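Plokon-dev mailing list archive

Print this message | E-mail this message to a friend

Search the archive: All words Any words This thread only Go

Subject: Re: [plokon-dev] Planner rejects valid pregrasps when image is letterboxed
From: Marina Stefanou
To: plokon-dev
Date: March 11, 2019

Pantelis Stergiou wrote:

> Since the merge of the new camera bridge, the kitchen counter task
> fails at the pregrasp stage far more often than it should. The plan
> request goes out, the planner comes back with NO_IK, and the arm stays
> where it is. Same seed, same object poses, old bridge: plan found.
>
> I suspected the IK cache and cleared it. No change. I then suspected
> the collision margin on the hand and set it to zero. No change either.
> Ánh thinks the target itself is wrong before it ever reaches the
> planner. Can anybody who knows the projection code have a look?
>
> Also, is the plate supposed to come back with a height of zero?

Pantelis,

Ánh is right, the target is wrong. The planner is doing what it is told.

The renderer produces a wide image and the bridge pads it to a square with black bands at top and bottom. The old bridge padded after segmentation. The new one pads before it, so the masks are in padded coordinates, but the intrinsics passed to deproject() are still those of the unpadded image. Every point comes out shifted along the image's vertical axis by the height of the top band. On the counter that puts the target too near the robot, and for anything close to the front edge the wrist pose ends up inside the torso keep-out zone. Hence NO_IK.

I dumped the head view from your seed at the moment the plan request is sent:
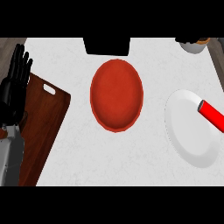 Head view as the bridge delivers it, bands included. Red bowl in the centre, plate and red cylinder to the right.

Two things to note if you reproduce this. First, the segmenter has no idea what the bands are. The dark block at the far edge of the counter runs straight into the top one, and its mask leaks across the join, so its centroid is useless even after the intrinsics are corrected. The fix is to zero the mask outside the valid rows before computing anything from it. Second, the forearm covers part of the cutting board's left edge. Fitting a rectangle to the visible pixels gives a board that is too narrow and slightly rotated. The fitter should take the robot self-mask as "unknown" and not as "background". It used to, and I think the flag was lost when Dionysis moved the options into the task file.

The bowl is the cleanest object to test with. It has open counter all round it and its outline is not touched by either band. If the deprojected bowl centre agrees with the simulator state, the intrinsics are good. With the patch below I get an error of 2 mm over 206 resets. I have not tried other head tilts.

The patch does the following:

- bridge/pad.py: return the row offset with the image
- bridge/camera_info.py: add the offset to cy (fx, fy and cx are untouched, we pad without scaling)
- percept/mask.py: clip masks to valid rows
- percept/fit_rect.py: restore treat_self_as_unknown, default true

It does not touch the cylinder. That one extends past the right edge of the view, so the far end cap is never seen and the length estimate is a guess. At present the fitter returns the visible length with full confidence, and the grasp sampler then aims for a midpoint that is not the midpoint. I would prefer to have the fitter mark the axis as open-ended and let the task layer ask for a head pan before it samples. Surachet had a branch for this in June but it was written against the Vatitz message types and will need some work.

As for the plate height: yes, known. The table plane is fitted with a 10 mm inlier band, and the rim falls inside it. Tightening the band makes the plane fit jump about on the marble texture when depth noise is switched on. Leave it alone for now and take the height from the model file.

One request. Please do not raise the IK iteration limit to get round this. I saw it set to 2,000 in your task file. It hides the fault in the easy cases and makes the others time out — which is how the nightly run on Modimow came to be stuck.

The branch is ms/letterbox-intrinsics. Tests pass here, apart from the Christodoulou gripper ones, which were failing before.

Marina

Previous by thread | Next by thread | Thread index

Contact the list owner | Copyright remains with the authors of individual messages | Back to top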